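**Progress report to Femance – paper and card sorting, Halloncombe Community Craft Room**

Prepared by Halima Iyamu
2022-07-26

This covers the second period of the grant. Adebayo Odukoya asked for a shorter report than last time, so the background is left out and can be found in the first one.

## Where things stand

The sorting of the donated paper is further along than planned. The shelving is behind. Spending is within budget on both.

Most of the stock came from the Cheng stationery store when it closed its back room. It arrived in mixed boxes with full sheets, offcuts, card and tissue all together, and a fair amount of it had been folded to fit. We agreed with you in the spring that the first job would be to get it flat and grouped by color, so that class leaders could find what they need without opening every box.

The pale colors have taken the most time. Under the ceiling lights in the old room the mint and the light blue looked nearly the same, and several packs had to be done again after we moved to the new room. We now check the pale sheets at the table before they go into a folder.
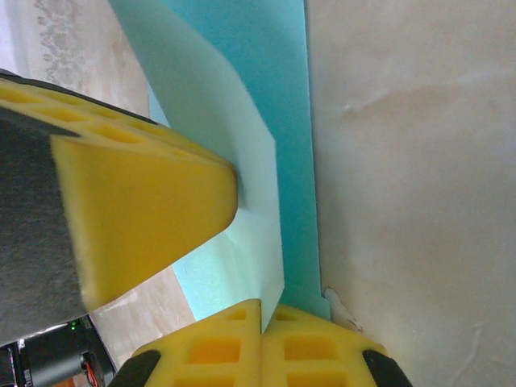 *Pale mint-green sheet.*

## Work done this period

- Reds, yellows and browns sorted, flattened and put in labeled folders.
- Greens sorted except for the pale ones, which are in progress.
- Heavy card separated from paper and stored upright.
- Damaged sheets cut down for the younger children's sessions. Anything too small for that goes in the scrap box by the door.
- A borrowing sheet started for class leaders. Two groups have used it so far and both filled it in properly.

We did not get to the tissue paper. It tears easily when it is pulled out of a full box, and I would like to wait until there is somewhere to lay it down right away.

## Shelving

The flat shelving from Drurnis was due at the start of the period. Half of it came. The uprights and the lower shelves are up and in use, but the upper shelves were sent in the wrong depth and have gone back. Drurnis has confirmed the exchange at no cost and gives delivery as August. Until then the finished folders are stacked on the lower shelves, which works but means lifting several to reach the one underneath.

I asked whether we could have the delivery split again so the part for the blue stock comes first.

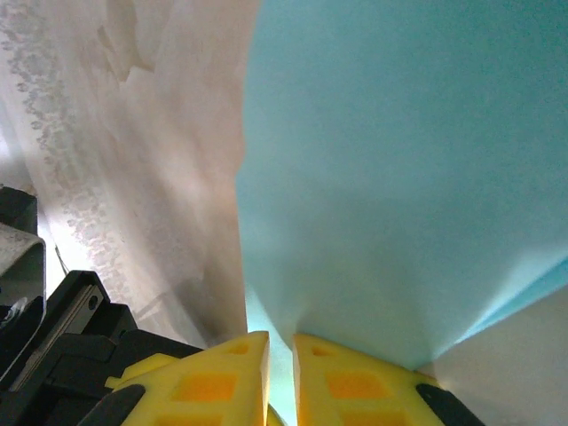
They said no, it will all come together. I have accepted that. The blues are the largest group after white, and I would sooner not start folders for them that then have to be moved twice.

## Money

The materials line covers folders, labels and two flat weights for pressing creased sheets. We bought 30 folders and have used 20. The rest will go to the blues and whites, and I expect to need a small number more before the end. There is room in the line for that, so I am not asking for a change.

The shelving invoice has not been paid in full. We are holding the balance until the right shelves are in, and Drurnis knows this. It will show in the next report as a late cost – please read it as part of this period's budget.

## Problems

Damp was found in one box of white card, at the bottom. The card was thrown away and the boxes next to it were checked and were fine. The rest have been moved off the floor.

Labels are coming off the folders that get handled most. The adhesive does not hold well on the coated covers. We are trying a tie-on tag on the reds and will change the others if it lasts.

## Next period

1. Finish the pale greens.
2. Receive and fit the upper shelves.
3. Sort the blues, then the whites.
4. Lay out the tissue paper once the shelves are up.
5. Write a one-page guide for class leaders on where things are kept and how to return them.

Adebayo has offered to read the guide before it goes out. I would also like him to see the room once the shelves are in, if he has time in August. The key is held at the front desk and I can meet him there.

## Decision needed

The grant letter says sorted stock is for Halloncombe groups only. A neighboring after-school club has asked for some of the heavy card, and we have more than our own groups will use. Please let me know if we may pass some on.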